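**Wednesday, workshop notes: the white cabinet**

Finally got a proper go at the white two-door cabinet today and I'm delighted with it. It's the one Bienvenido Bañez found in the Prerham clearance, and I'd been putting it off for weeks thinking the hinges would be a misery. They weren't! Both doors swing right back now with a quarter turn on the lower screws, and the left one has stopped dropping at the corner.

Started with the doors shut and rubbed down the mouldings with the fine pad (the 100 was far too keen, so put that back in the drawer, please). After that, doors open and a good look at everything else before deciding on paint.

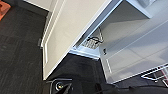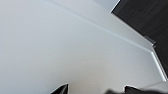

Colour is the fun part. I always think of white as one thing and then spend an afternoon with a white cupboard and it goes cream, grey, nearly blue, depending on where I stand. I held up the Skalton card and chip 28 was lovely by the window and quite wrong two steps away. Chip 78 is duller on the card but I like it much more on the furniture. Going with 78 for any touching up, one thin coat, small brush.

Left to do:

- wax on the hinge pins
- felt dots, two per door
- ask Quiambao whether they still sell the short screws, we're down to the last few
- second look at the left door after a night's rest, in case it settles again

Bienvenido wants it for table linen, I'd have it for jigsaws and board games. Plenty of time to argue. If anyone is in before me, please leave the doors open so the inside can air, and don't move the screwdriver off the windowsill, I've got it set to the right bit and I'd like to go straight on with the hinges after tea.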